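Hinuvov Foot Balm, Unscented, Tube
Sold by Zaldale. Shop notes by Josiane Coste.
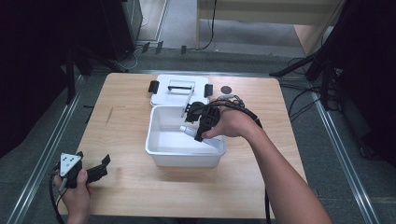 Gladys Villanueva wrote in to ask why we bother stocking another foot balm when plain petroleum jelly costs a third as much. She has used jelly under cotton socks for years and her heels are fine.

Fair question. For dry skin with no deep cracks, jelly may be all you need, and I would try it first. The balm has urea in it, which softens thick skin in a way jelly doesn't. That is the whole case for paying more. The maker's leaflet also talks about "waking up tired feet." I have no idea what that means and I wouldn't buy it for that.

The leaflet promises smooth heels in 16 days as well. Mine took 28, and I skipped a few nights. Azlan Mandagi used up most of a tube and saw no change at all, so he sent it back and got his money. Hortensia Agudelo likes it but says it stings on broken skin. It does. Keep it off open cracks, and see a doctor if you have diabetes or a sore that won't close.

How to use: wash and dry feet, rub a small amount into the heels at bedtime, put on socks. Do not use between the toes.

Scent: none added, though there is a faint waxy smell
Price: $16 each, two for $32 (no, that isn't a deal)
Item number: 496
Returns: opened tubes accepted

We dropped the Retano heel cream in October after too many split caps. Please don't ask for it.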